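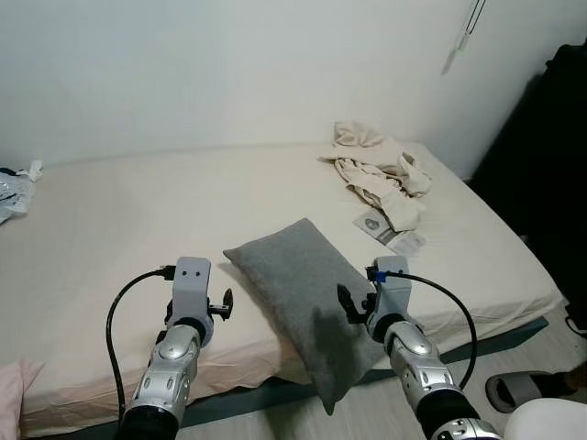
The bed that wouldn't make itself

Fletcher Whitcombe spends a winter afternoon with two robot arms and a pillow, and comes home to look at his own laundry in a new light

8 min read
93 shares | 7 comments

My grandmother could make a bed in the time it took the kettle to boil. She did it with one hip against the mattress and her mind on something else entirely, usually the neighbours, and if you had asked her how she got the corners so flat she would have looked at you as though you'd asked how she swallowed. I thought of her a good deal in February, on the train to Belley, where I had been invited to watch a machine have a go at the same job.

The machine belongs to Janance, a small firm that until a few years ago made fittings for bakery conveyor lines. It is a pair of silver and grey arms, each ending in a black gripper, and it goes by the name of Anden. I had been promised tea and a demonstration, and both were slow in coming, though the tea was very good.

The first thing I was told, while we waited for something to restart, was that pillows are harder than engines. I wrote it down and put a question mark beside it, and by four o'clock I had crossed the question mark out. A robot in a car plant knows where the door is going to be. The door is the same shape as the last door, it arrives at the same height, and it doesn't sag when you take hold of one end. A pillow does nothing but sag. Pick it up by a corner and you have one shape, put it down and you have another, and the next time you reach for that corner it has wandered off somewhere.

So the arms go carefully. One gripper presses into the grey velvety stuff and the other hovers near the near edge like somebody waiting to help an elderly aunt out of a car. With the lower end of the pillow drooping over the side of the mattress, even I could see what wanted doing, and I found my own hands twitching in my lap. You just shove it! But shoving, I learned, is a rather advanced subject. Shove too gently and the fabric dents and springs back. Shove too hard and the sheet comes along for the ride, and then you have a rumpled sheet to deal with as well.

"People think the trouble is strength," said the engineer who had been given the job of looking after me. "It's knowing when you're finished. A bolt is tight or it isn't. When is a bed made?"

I said that in our house it was a matter of opinion, and that the opinion was not usually mine.

What had surprised me most was how ordinary the bed was. I suppose I had expected a laboratory bed, something with markings on it. Instead there was a cream sheet with wrinkles down the front, a beige cloth left in a heap, a couple of little packets lying about and a sandal on the floor. It looked like any spare room on the morning after a cousin has stayed. The firm did all its early work on a bare table with one folded towel, and Anden got very good indeed at one folded towel on a bare table. Then somebody put a sock next to it and the whole business fell apart.

Clutter is the thing, you see. You and I look at a bed and sort it without trying: that's bedding, that's rubbish, that's Tuesday's shirt and it can go another day. A machine has to be taught that a heap of cloth is a heap of cloth and no part of the sheet underneath, and it has to be taught again when the heap is a different colour. There are 200 tidying jobs on the list that Janance keeps for Anden, and a good many of them sound to the untrained ear like the same job. Straighten the pillow. Straighten the pillow with a cardigan on it. Straighten the pillow when there is a book underneath.

After tea I was allowed to look through the small camera that rides down by the gripper, and I recommend the experience to anybody who has ever lost patience with a machine. From there a bed is no longer a bed. It is a great soft country with hills and shadows, and the only things you can be sure of are your own two fingers.

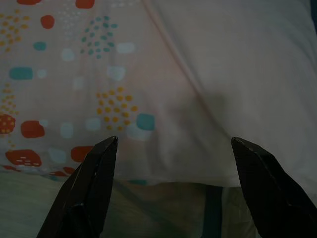
The view from the gripper: open fingers, a patterned fabric with red and teal shapes, and a crease that takes some reading.

I looked at that print for quite a while. It is a cheerful thing, all rounded blobs and clusters of yellow dots, and my eye went straight to the blobs. They told me nothing at all about where to take hold. The useful parts were the dull ones, meaning the crease where the cloth folded over, and the rounded lower edge where it ended and the grey-green surface began. A person finds an edge like that by feel, with a thumb, in the dark if need be. The software has to find it by looking, and a busy pattern is a wonderful place for an edge to hide.

That brings me to the question I had come to ask, which was whether any of this will be turning up at my house. I put it to several people during the afternoon and got several answers, most of them kind. In the firm's last round of trials Anden put a pillow straight 90 times in every hundred when the bed was clear. With clutter on the bed the figure was lower, and I was asked, very politely, not to print it until they had run the tests again.

Ninety in a hundred sounds splendid until you picture living with it. If my washing machine failed one load in ten I would be writing letters. A hotel might put up with it, perhaps, with a person on each floor to see to the tenth bed, and Janance has been talking to a small chain called Grimshaw about something of the sort. I asked what the person would be paid to do for the other nine. There was a pause, and then a fair reply, that bathrooms would keep anybody busy, and that no robot they knew of was coming for the bathrooms.

I'm inclined to think the shop floor will see the benefit before the bedroom does. Laundries and linen services deal in sheets by the barrowload, mostly white, mostly alike, with no cousins and no sandals. A machine that can find a hem and hold on to it would earn its keep there, and the work is hot and hard on the wrists, so I don't imagine many people would grieve for it. Homes are another matter. A home is a place where every object has been put down by someone who was thinking about something else.

Towards the end of the afternoon they let me try driving the arms myself, using a pair of handles that copied my movements. I am 93 per cent thumbs at the best of times. I got hold of the pillow with great confidence, lifted what I took to be the whole of it, and discovered that I had a pinch of bedsheet as well. The engineer was gracious about it and said that everybody does that, and I chose to believe him.

I missed the early train and got home after dark. Our bed was as I had left it that morning, which is to say not made, and I stood at the foot of it in my coat and did it properly for once, corners and all, paying attention to my hands. They knew a great deal more than I did. The left one smoothed while the right one pulled, and neither of them waited to be told. Then I went down to see about supper, and when I came back up the cat had got in under the covers.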